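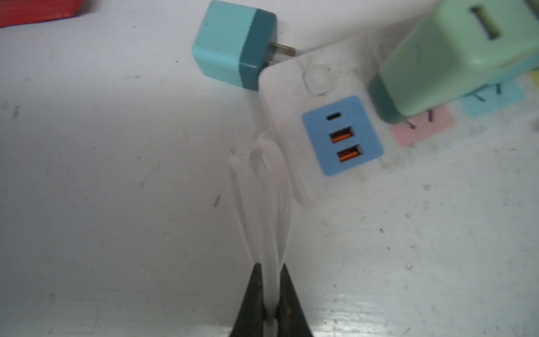
Charging block and cable at the gripper, wrist camera view.

Support > Community > Manipulation software > Perception

Cable class lost after the gripper closes

Teodoro Jaramillo
We are running the Jandero planner with the Odstead segmentation package on charger and cable tasks. The white cable is segmented correctly during the approach. Once the fingers have closed on it, the mask breaks into fragments and the planner requests a new grasp. The work surface is also white and rather scuffed. Our training set holds 1000 labelled images. Is this a matter of thresholds, or should the planner ignore the mask while holding?

Macario Medrano
Please do not lower the threshold first. On a pale surface it will admit scratches and smudges as cable. We recommend that the mask be frozen at closure and that the hold be judged from finger width alone until release. In release 2 this is the "hold state" option, which is off by default.
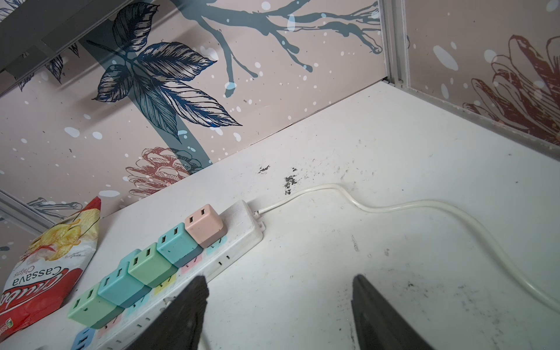

Shelf work requires a separate setting. A cord that curves away from a power strip should be tracked as a single line from its housing, and the planner should be given that line as an area to avoid. We added 219 shelf images in June and false regrasps fell noticeably.

Esquivel
Same fault at Pramham. Restarting the perception node cleared it for a while.

This site uses cookies. Accept | Manage settings
Contact | Copyright | Back to top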